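Cuvenbridge Public Relations Society Opens Entries for Batista Awards

The Cuvenbridge Public Relations Society is now accepting entries for the Batista Awards, which honor communications work carried out by agencies, nonprofits and in-house teams across the region. Entries close at 5 p.m. on the last business day of March.

Last year's program drew nearly 400 entries in 17 categories. A new category this year recognizes internal communications campaigns produced by teams of five or fewer.

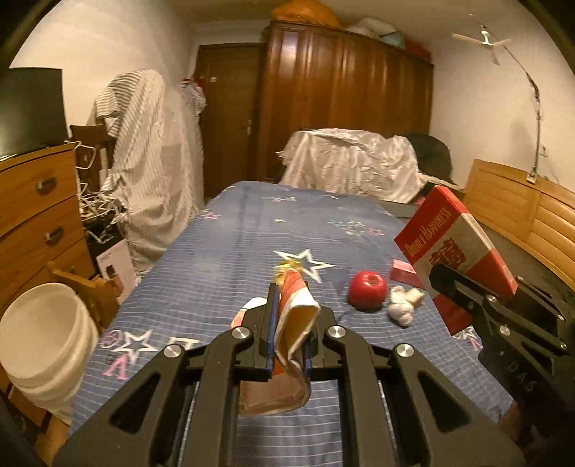 Small teams have asked for a category of their own for several years, according to Wanda Thibodeaux, and many of them "do their best work where the public never sees it."

Each entry must include a written summary of no more than 200 words. Groletti will again sponsor the student prize. Finalists will be notified by email.

Entry forms and category rules are available from the Society's office. Media inquiries may be directed to Desmond Ferreira.

17 shares
2 comments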